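Search this site Enter keywords Go

Can a two-arm robot sort and pair shoes yet?

Sumathi Varghese
Jan 6, 2022
We run a small returns room and pairing footwear takes up most of the afternoon. Mostly slides, soft foam ones, two or three colours mixed in a tote. Is there a machine that can match left to right and set them down as pairs, or is it still a job for hands?

Prakash Ramasamy
Partly. Colour is easy for any camera. Left and right is harder on slides, as the outline is nearly symmetrical and the wide strap hides most of the footbed from a low angle. Mount one camera overhead if you can.

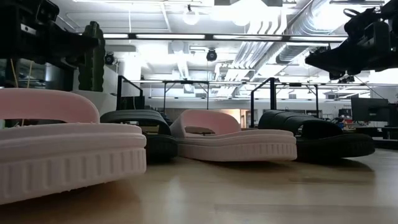
Grasping is the other half. A finger under the strap holds well, but foam gives when squeezed and the shoe can turn as it lifts. Pinching the side of the sole is slower and more repeatable. At Plellik we logged 732 picks in December and 334 needed a second try, nearly all of them from a full tote - laid out singly on a table, the same shoes gave little trouble.

Annapurna Poduval
no, not worth the money yet

Iraís Bermúdez
Agree with Prakash on the tote. Tip it onto a flat surface first. Also check the cycle time before you buy anything: ours took 16 seconds a shoe, and a person does a pair in 8.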